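Chapter 6
Glazed Tableware: Surface, Rim and Inspection

After working through this chapter, the reader should be able to name the parts of a plate or shallow bowl, distinguish a glaze effect from a glaze fault, set up a bench for visual inspection, and complete a surface record in the standard form.

Terms used in this chapter: well, shoulder, rim, foot ring, banding, streak, crawl, pinhole, crazing, glare zone.

6.1 Parts of a plate

A plate is described from the center outward. The well is the central area that holds the food. The shoulder is the curve at which the well turns upward. The rim is the outermost part and may be flat, rolled or cut plain. On a coupe shape there is no separate flange, and the shoulder runs directly to the edge. The foot ring is on the underside and is normally left unglazed so that the piece does not stick to the kiln shelf.

Shallow plates and shallow bowls overlap. The Wurnura stock list, which is used for the exercises in this book, files a piece as a bowl only when its depth exceeds one fifth of its diameter. Other lists draw the line elsewhere. The record should state which list was followed.

6.2 The inspection bench

Inspection is carried out on a level table under fixed overhead light. A sheet of plain matte paper is laid under the work. The paper should be pale and should differ in color from the glaze, so that the edge of the piece can be followed without effort. Patterned cloth is unsuitable. Bare wood is acceptable for dark ware but makes small chips on a light rim hard to find.

Glossy glaze reflects the lamp. The reflection usually takes the form of a curved band along one side of the well, and this band is called the glare zone. Nothing inside the glare zone should be recorded until the plate has been turned and the same area viewed again.
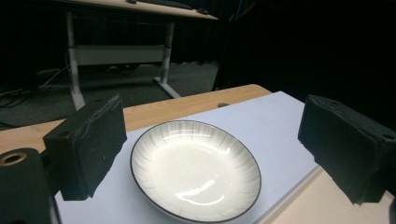

Streaks are the next matter. A streak that starts near the center of the well and fans out toward the rim is called radial. Fine gray radial streaks on an off-white ground, combined with a thin dark line at the rim, form a common decorative scheme and are entered under "effect." Streaks that cross the well in one direction only, or that stop abruptly, are entered under "query" and examined again with a hand lens.

The dark line at the rim is called banding. It is judged on three points: whether it closes, whether its width is even, and whether it has run into the well. A break in the band is measured along the edge. Variation in width is noted but is not in itself a fault.

6.3 The surface record

The form devised by Merle Bright for the Hollis collection has 14 fields. Fields 1 and 2 give the stock number and shape. Fields 3 to 9 cover the upper surface, 10 to 12 the rim, and 13 and 14 the underside. A field that has not been examined is marked with a dash. A blank field is treated as an error.

When Fletcher Whitcombe applied the form to 1,117 plates, most disagreements between inspectors concerned field 7, streaking. The revised wording is given in Table 6.2 and is used in Exercises 6.1 to 6.5. Crazing is treated separately in Section 6.4.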